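Support > Bench Automation > Frequently Asked Questions

Search this site Enter keyword or part number Go

Frequently Asked Questions: Can a Machine Do This Chore Yet?

These answers cover tabletop work only: sorting, tidying, wiping and moving small trays. Floor cleaning and lifting are handled in the Gulari notes.

Can a two-finger gripper clear a table without help?

Partly. Picking up a rigid object with clear edges on a plain surface is routine. Clearing a table also means deciding what belongs there, and that part is weak. Our Testell task list has 14 tabletop chores. We rate 6 of them as ready for unattended use. The rest need a person within reach of the stop button.

Why are clear and tinted plastics treated as a separate class?

A see-through tray shows the table through its own walls. Depth sensors often return the table surface, or nothing, where the wall should be. Color cameras do better but depend on the thin dark outlines at the edges and on the shadow at the base. On a white table under flat light, both cues are faint.
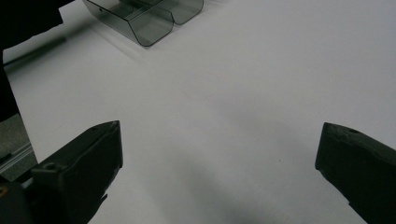 Divided trays add a second problem. The planner must choose between gripping an outer wall and gripping the divider. An outer wall is usually the safer choice, but a curved one gives blunt, flat-faced fingers only a narrow contact line. Expect the tray to rotate if the grip is off center.

Does finger shape matter more than software?

For thin-walled containers, yes. Block fingers with beveled tips are durable and easy to bolt on. They are poor at getting under a rim. Soft pads help with slip but wear faster. Mulligan pads should be checked every 308 cycles and replaced in pairs.

Can it deal with crumbs and specks?

No. A speck is below the useful size for a parallel grip, and most vision models discard it as noise. Use a wipe or a vacuum nozzle. The wipe routine covers the whole surface on a fixed path and does not look for individual marks.

What about faint rings and stains?
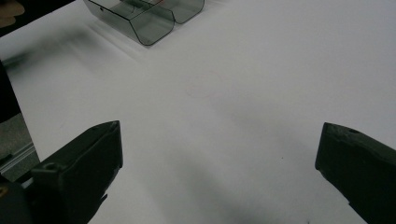 Detection is unreliable when the mark is nearly the same tone as the table. Soft shadows from the arm or tool make it worse, as a broad gradient can hide a pale outline completely. Lowering the lamp to a shallow angle helps with raised residue. It does nothing for a stain that sits flush with the surface.

Is a plain white table the best test surface?

It is the easiest for opaque parts and among the hardest for clear ones. Run acceptance tests on at least 2 surfaces, one light and one dark.

Will Trokmont controllers run the tray routine?

Yes, with the current firmware. Set the approach speed to low and leave wrist rotation enabled. The divider option is off by default.

When will the remaining chores be rated ready?

No date is set. Ratings are next reviewed in November.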